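15/07/2020 | Pressestelle Verbraucherforum Olton

Dosen, Teller, Versprechen: Verbraucherforum Olton zweifelt am neuen Wertstoffkonzept

Olton. Das Verbraucherforum Olton sieht das im Juni vorgestellte Wertstoffkonzept des Entsorgers Wumell mit Skepsis. Das Unternehmen stellt den Haushalten weniger Restmüll und niedrigere Gebühren in Aussicht. Belegt ist bislang weder das eine noch das andere.

Grundlage der Ankündigung ist ein Probelauf im Ortsteil Flisley, an dem 238 Haushalte beteiligt waren. Nach Angaben von Wumell sank die Restmüllmenge dort um 43 Prozent. Wie gewogen wurde und ob der Sperrmüll in die Rechnung einging, hat das Unternehmen auch auf zweimalige Nachfrage nicht mitgeteilt. Der Probelauf dauerte 6 Wochen und fiel teilweise in die Ferienzeit. Daraus auf ein ganzes Jahr zu schließen, hält das Forum für gewagt.

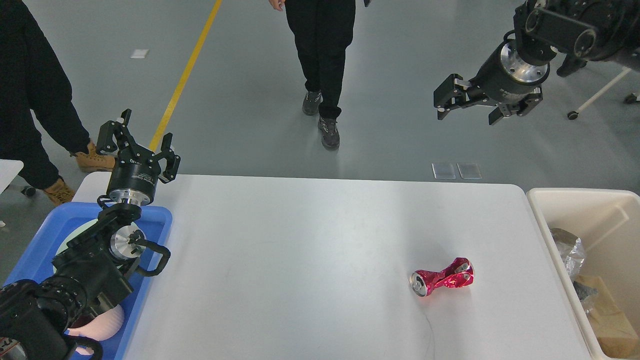 Getränkedose, zerdrückt

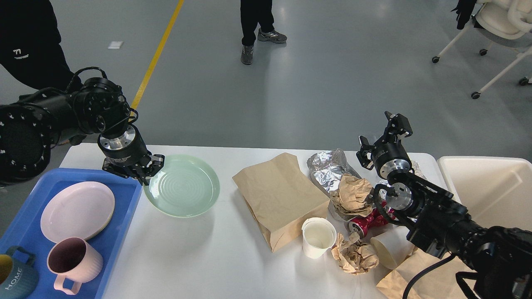 Unklar bleibt ferner, wer für Fehlwürfe aufkommt. Im Vertragsentwurf heißt es dazu lediglich, Mehrkosten würden »angemessen verteilt«. Das beauftragte Planungsbüro Restrepo beziffert die Umstellung auf etwa 451 Euro je Sammelplatz, nennt aber keine Folgekosten für Reinigung und Leerung. Wer mit solchen Zahlen wirbt, sollte sie vollständig vorlegen.

Das Forum lehnt eine getrennte Erfassung nicht ab. Es fordert jedoch, die Rohdaten aus Flisley offenzulegen und die Gebührenzusage schriftlich zu fassen, bevor der Gemeinderat abstimmt. Auch die Frage, was mit den bisherigen Tonnen geschieht, müsse vorher beantwortet sein. Eine Stellungnahme von Wumell liegt bis heute nicht vor.

Kontakt: Verbraucherforum Olton, Pressestelle | © 2020 Verbraucherforum Olton | Nach oben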